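Gallery: Aneck, pose and grip software

Aneck is the software side of our book handling work at Culberg. It takes recordings made with a hand-held gripper, works out where the gripper was at every moment, and turns the result into training data for a controller that has to pick up and put down soft, floppy objects. Most of the code was written by Kumaresan Pillai, with the planner coming later from the Rorngate project.

Books were chosen as the main test object for a simple reason. A hardback behaves much like a box, but a thick paperback bends when you squeeze it, and the amount of bend depends on where you hold it. A controller that only knows how far apart its fingers are will get this wrong fairly often. We wanted recordings in which the grip, the bend and the position of the tool could all be lined up on one clock.

The current set has 1,326 recordings, of which 132 are kept back for testing and never used in training. Tracking runs at 20 frames a second, which has been enough for slow picks. Quick movements are still a problem – the pose estimate lags a little at the start and then jumps to catch up. Annamalai, our replay tool, draws the estimated path next to the video so that these jumps are easy to find and trim.

A few notes for anyone using the set:

Finger width is stored in millimetres, measured between the pads. It does not allow for the foam giving way, so the figure will be slightly off for a hard grip.

Marker detections are saved before any smoothing. If part of the board is covered, the missing corners are left blank and the tracker fills the gap from the frames on either side. Recordings with long gaps are flagged in the index.

The bend estimate comes from the line of the page edges. It works well on pale pages and badly on very thin books, and we leave it out for anything under about 70 pages.

The planner reads the cleaned path, not the raw one. If you change the smoothing settings, run the planner again before comparing results.

Pictures

1. Thick book with a red cover, held upright and bent between the pads of the hand-held gripper, with the marker board flat on the table. The page edges show as one pale curve, the line the bend estimate needs.

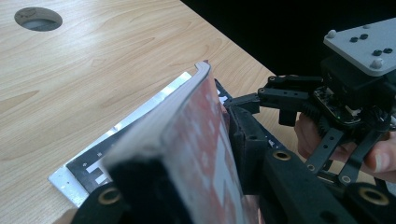 Downloads and settings

The index file and the default settings for Annamalai are kept together in the Aneck folder. Start with the test recordings, as they are the smaller download.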